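Why Does a Dish Towel Dry Things?

Grab a dish towel from your kitchen and hold it up to the light. It looks pretty plain, right? Maybe it has stripes, or squares, or a picture of a rooster. But a dish towel is one of the cleverest things in the whole kitchen, and by the time you get to the bottom of this page you'll know how it works (and you'll have two experiments to try).

Water likes to climb

Pour a little water on a plate and dip just the corner of a towel into the puddle. Now watch closely. The wet patch grows! It creeps up the cloth, even though nobody is pushing it and even though water usually runs down.

Scientists call this capillary action. You say it like this: KAP-uh-lair-ee. Water sticks to lots of things, and it also sticks to itself. When it finds a very skinny gap, it grabs onto the sides and pulls itself along, and the water behind it gets dragged in too. The skinnier the gap, the higher the water can climb.

And a towel is full of skinny gaps. Cotton cloth is made of threads, and each thread is made of lots of tiny cotton fibers twisted together. Between the fibers are spaces much too small to see. Pull one loose thread from an old rag and untwist it with your fingers. See the fuzz? Those are the fibers!

Over and under

Most dish towels are woven. That means one set of threads goes up and down and another set goes side to side, over and under and over and under, all the way across. You can try it yourself with strips of paper.

If the weaver changes the color of some threads in both directions, you get a grid. Lots of kitchen towels have one. Some have thick lines you can spot from across the room, and some have lines so thin that you have to get up close.

Some towels have little loops all over them, like a bath towel. Others have a bumpy pattern of tiny squares called waffle weave. Loops and bumps give the cloth more surface to touch the water with, so it gets soaked up faster.

What about the mug?

So if a towel drinks up water, why doesn't your mug? A mug is made of clay too, just like a flowerpot, and a plain clay flowerpot does soak up water. (Put a drop on one and see!)

The secret is glaze. Many ceramic mugs are baked in a super hot oven called a kiln, and some kilns get a lot hotter than 1,000 degrees Celsius. Glaze goes on as a coating, and in the heat it melts into a thin layer of glass. Glass doesn't have tiny gaps for water to climb into, so the water just sits on top in drops and waits for somebody to come along with a towel.

Colored dots or flowers on a mug can be painted under the glaze or on top of it. If you run a fingertip over the decoration and feel a small bump, it may be on top.
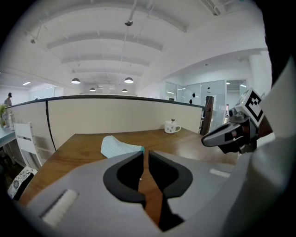 Experiment 1: The great towel race

You can use a folded cloth and a white mug like the ones on the wooden table in the picture, or whatever you have at home. You need:

A mug
A measuring cup
A cotton dish towel
A paper towel
A plastic bag
A baking tray to catch drips

Measure 200 milliliters of water into the mug and set it on the tray. Drape one end of the dish towel into the water and let the other end hang over the side. Wait 10 minutes, take the towel out, and measure the water that's left. Write it down! Then fill the mug back up and do the same with the paper towel, and again with the plastic bag. Which one moved the most water? Before you start, make a guess and write that down too.

Experiment 2: Flat or folded?

Wet two matching cloths and squeeze them out. Fold one into a neat little bundle and hang the other one up wide open. Check them every hour until bedtime, then leave them alone until 24 hours have gone by. Feel the middle of the folded one. Any surprises?

Air has to touch the water to carry it away, and the inside of a bundle doesn't get much air. So next time you finish drying the dishes, open your towel out and hang it up!

Words to know

Absorb: to soak up
Fiber: a very thin strand, like a hair
Glaze: a glassy coating on pottery
Kiln: a very hot oven for baking clay
Weave: to cross threads over and under each other to make cloth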